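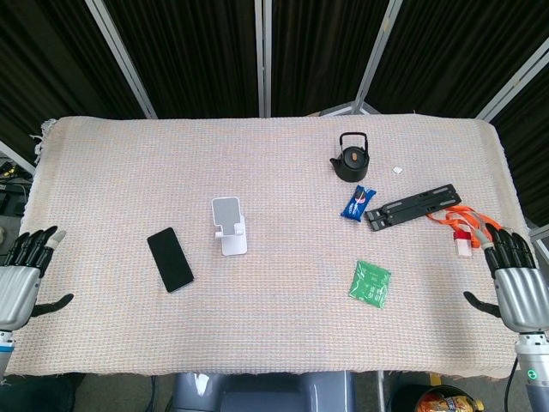
A pink-and-cream woven cloth with its edges left to fray.

How to hem a loosely woven tablecloth

By Lucie Sawatzky
2026-06-29

I have a weakness for loosely woven cloth, the sort where you can see every thread crossing the next, and I've bought far too many lengths of it over the years from the remnant bin at Doucette. It's lovely stuff to look at and a bit of a pest to sew, as it slides about and comes apart at the ends the moment you cut it (my first one shrank by a good hand's width before I'd even threaded the needle!). So let's take it slowly.

Wash the fabric first, at whatever heat you mean to wash it at afterwards. Mine goes in at 60 with the towels. Dry it flat if you've room, then press it while it's still a little damp, pulling the corners gently until they look square.

Now find a straight line. Don't trust the cut edge – pick one thread a little way in, tease the end out with a pin and draw it along until it slides free or snaps. You'll be left with a thin gap running across the cloth, and that's your cutting line. If the thread snaps halfway, just pick up the broken end and carry on. It's fiddly, but put the radio on and it goes quickly enough.

Cut along the gap with your sharpest scissors and run a zigzag stitch down the edge straight away, before you so much as get up for a cup of tea. Turn the edge under by a finger's width, press, turn it again and pin. Josée Fehr, who taught me to sew, always tacked her hems by hand as well, and on this sort of weave I do the same.

Sew with a long straight stitch and an ordinary 100 thread polyester or cotton, close to the inner fold. Let the machine feed the cloth by itself – if you tug, the hem goes wavy.

If you'd rather keep a fringe, stitch one line where you want it to stop and pull out the threads beyond it, a few at a time. Trim the ends after the first wash.

Related posts
Napkins from leftover linen
Mending a moth hole in wool
What I keep in my sewing tin

We use cookies to remember your preferences. Accept | Manage settings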